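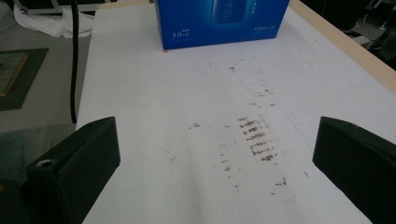
Figure 3. Work surface in the packing trials: white table covering with brown marks and the lower front of the blue carton.

3.2 Table and covering

All packing trials at the Studham site were carried out at the same kind of table, a light wood top on white legs. A white covering was laid over the top and left a narrow border of wood showing. We chose white so that marks left during a shift could be found and recorded at the end of it. The brown marks in Figure 3 are typical of what we logged. They lie along the middle of the table, in front of the carton, and are densest in one cluster of short streaks. We did not test what they were made of, and the log records only position and extent.

Coverings were changed on a fixed schedule of one per 24 packing sessions. Creases were smoothed by hand before a session started and were otherwise left alone. A covering with a tear longer than a finger was replaced early, and the session was marked in the log.

3.3 Carton and bottle

The task used one carton and one bottle. The carton opens at the top, with brown inner board and blue printing on the outside. 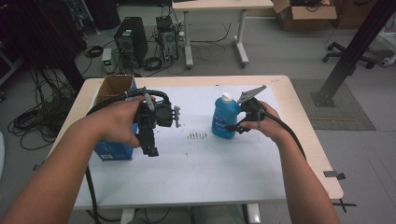

It was set upright on the left of the table with all flaps open, and the bottle was started either on the covering or inside the carton, depending on whether the session was for packing or unpacking. The bottle is blue with a white label. Its cap was kept closed in every session. We fixed the side of the carton but not its exact position, and packers were free to turn it to suit themselves. Earlier work at Uvport used a taped outline on the table, which packers there found distracting, and we did not repeat it.

Of 647 sessions logged, 399 were packing and the rest unpacking. A session was dropped from the timing analysis if the carton fell over or if a flap folded inward and had to be pulled out again. The Yakubu scoring sheet treats these as one kind of fault. We kept them apart, as a folded flap costs far less time than a fallen carton.

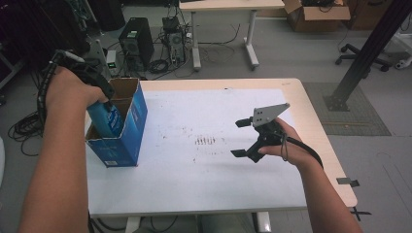
3.4 Flap clearance

The open flaps set how much room there is to bring the bottle over the edge and down. With new cartons the flaps tend to spring back toward the opening. After repeated use they stay out and the bottle passes more easily. To limit this effect each carton was retired after 200 sessions or when a corner split, whichever came first. Retired cartons were flattened and sent to the Rosesska store, where the fold lines were measured for the wear results given in Section 4.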